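Tidying robots: do we buy in 2023?

Trudico would like our order for two tidying robots before the price goes up. Houda Mansour has the quote, and I have doubts. So far all the work has been done in a simulated dining room, and no simulator ever sent us a repair bill.
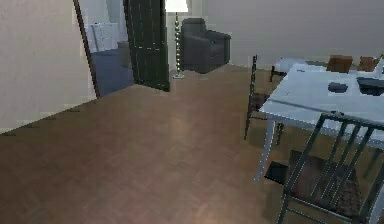

What would the first year cost?
Trudico quotes 159 a month for each robot and 102 a month for the service plan, with delivery to Nakville left off the sheet.

Danska's offer is no cheaper, and its salesman went quiet in August when I asked about spare parts.

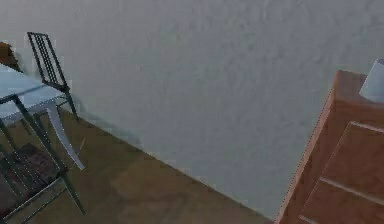 My own view is that we should rent one machine and put off the rest. The budget has no line for breakages, and I'd want one before anything goes near real furniture. Slatted chair backs like the ones in the simulated room are a fair test of any sensor, and I have yet to see a figure for how often the robot misjudges them. Bouazza has promised figures. Comments to Houda by 18/11/2022, please.

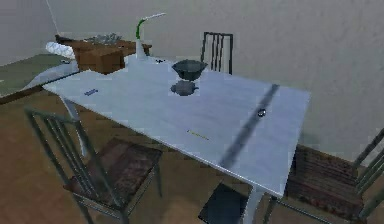

The simulated dining table, with bowl and desk lamp.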